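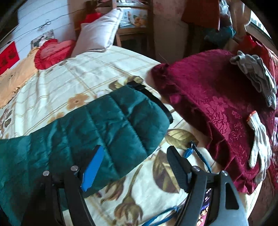
Thursday, July. Tension trials on the Trasetti, continued from the last page. The problem is still seam pucker on light slick shells: a row comes off the machine flat, then draws up as soon as the foot is raised. Top thread is Velis polyester, bobbin the same. Most of the Varia samples are plain channel work, which hides a good deal because the rows all run one way. Rectangular panels are less forgiving. The dark teal nylon piece lying on the bed has them, with a slight wrinkle over a shiny face, and a shiny face shows every draw. I want the test squares stitched in that layout from now on, crossings included.

Started with lot 213, shell and lining both from Mladenović. Cut with the grain, no pins inside the seam line. Ran the first squares at the setting left from the canvas job, which was far too tight. Bobbin thread lay nearly straight on the underside and could be pulled out by hand. Backed the top tension off until the lock sat inside the batting. Pucker dropped but did not go away.

Changed the needle next. The old one had a burr near the point, felt with a fingernail, not visible. Went down a size. Cleaner holes and less noise going through the crossings. Ran two squares per setting after that so that one bad square doesn't decide anything. The pairs agreed except at the slowest speed, where the second of the pair crept badly toward the operator. Suspect I was steering it.

Presser foot pressure turned out to matter more than top tension. At the old pressure the upper shell gets pushed ahead of the feed and the lining arrives short. With pressure reduced the layers end level, but the stitch length wanders on the thick spots. Walking foot is on the other machine and the bracket doesn't fit this one. Left a note on the parts list.
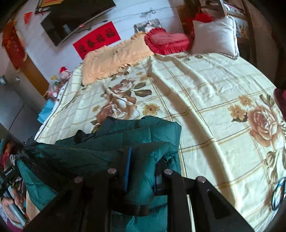 Quilted garment, dark teal, glossy face, on the rose-print quilt.

Binding: tried the narrow elastic on a curved end. Stretched as it was fed, it gathers the corner into a cup. Fed slack, it stands away from the edge and catches. Best result was a light, even stretch through the curve and none on the straights. Marked the start and end of the curve with chalk first. Chalk brushes off the shell but stays in the elastic, so use the washout pen next time.

Steam does nothing useful for pucker in this shell. Pressed one square under a cloth at low heat and got a shine mark along the row. Square kept in the reject envelope.

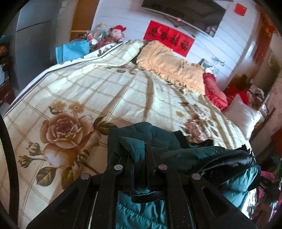

Inspection needs a better method than eye and raking light. At present two of us grade the same square and disagree by a step, mainly on the light colors. A printed line helps: any gather underneath pulls it off straight and the deviation can be measured with a rule. The cream bedspread has the right sort of print for this, thin tan lines crossing over the whole ground, though the big roses interrupt them and would have to be skipped. Will draw a grid on plain shell with the washout pen before stitching and measure the line spacing again afterward.

To do before the next run:
Order needles in the smaller size.
Clean the bobbin case. There is lint under the spring, which may account for some of the drift late in the day.
Repeat the reduced foot pressure squares with a longer stitch.
Ask Mladenović if lot 213 was calendered on one side or both. The label doesn't say, and the two faces feel different on the feed.

Trasetti left threaded, top tension at the last good setting, marked in pencil on the dial. Please don't reset it.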